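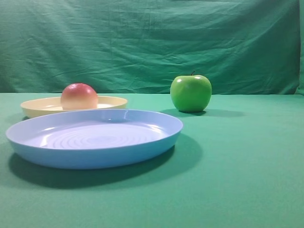 4. Tabletop trials with the Zumholm kit

4.1 Setup

The kit under review is sold by Brernico under the name Zumholm. It is a package for small laboratories and teaching rooms that already have a robot arm and want to start with pick and place work without building every part themselves. The package contains a control program, a set of task cards and a calibration procedure. The buyer provides the arm, the gripper and the table. We obtained one license in August and used it in the form in which it was delivered, without changes to the default settings unless we state it.

All trials were made on a table covered with green cloth, with a second, darker green cloth hanging behind it. The manual recommends a plain surface of one color, and it does not say which color. We kept the hanging cloth with its folds. The program separates the objects from the background by color and by shape, so a green apple on a green cloth is a demanding choice. We wanted to know if the kit would accept it at all. The other objects on the table were a light-blue plate, a smaller cream plate partly behind it, and further fruit of reddish color.

Each task card names one object and one goal position. The card is loaded from a list, and the operator confirms it with one key. We prepared 84 trials, divided over the card types of the basic set. A trial was stopped by the operator if the arm did not begin its motion after 30 seconds.

4.2 Procedure

Before each block of trials the operator ran the calibration. According to the manual this takes five minutes. In our hands it took 13 minutes at the first attempt, mainly from the time needed to find the correct page, and became shorter with practice. The calibration result is saved, but the program does not warn the user when the saved result is old. We consider this a weak point, and we have reported it to Brernico.

Objects were placed by hand. Fixed marks on the cloth would disturb the color separation, so we worked from a paper plan and accepted small differences between trials.

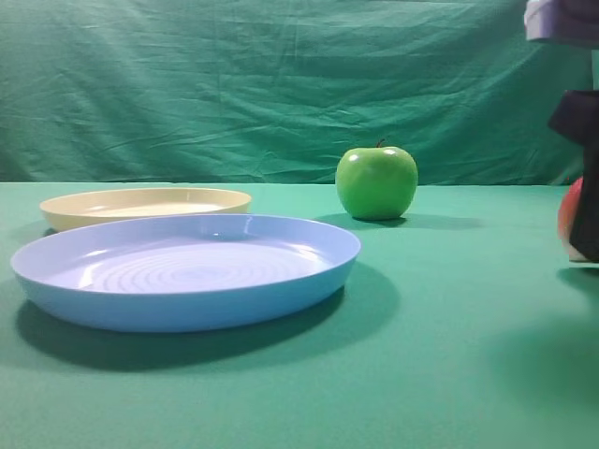

Figure 5. Work table during a trial, with the gripper at the right and a green apple standing on the cloth.

The speed of the arm was limited to the lowest of the levels offered in the menu. At this level the motion is easy to follow with the eye, and the stop key can be reached in good time. The higher levels were not tested in this study. The grip force was left at the default value for the same object class, which the program calls "firm round."

4.3 Observations on use

The task cards are the best part of the product. A new operator could load and start a card after one reading of the guide, and the wording on the screen is short and clear. The log file is less satisfactory. It records the start and the end of each motion, but not the moment when the fingers close, and for this reason we had to note the grasp times separately. Users of the older Nomemora package will miss this entry, which was present there.

Plates that overlap in the camera view were sometimes joined into one object in the program's display. The guide advises moving them apart. We did not follow this advice in all blocks, as overlapping dishes are common on a real table, and the two conditions are reported separately in Section 5.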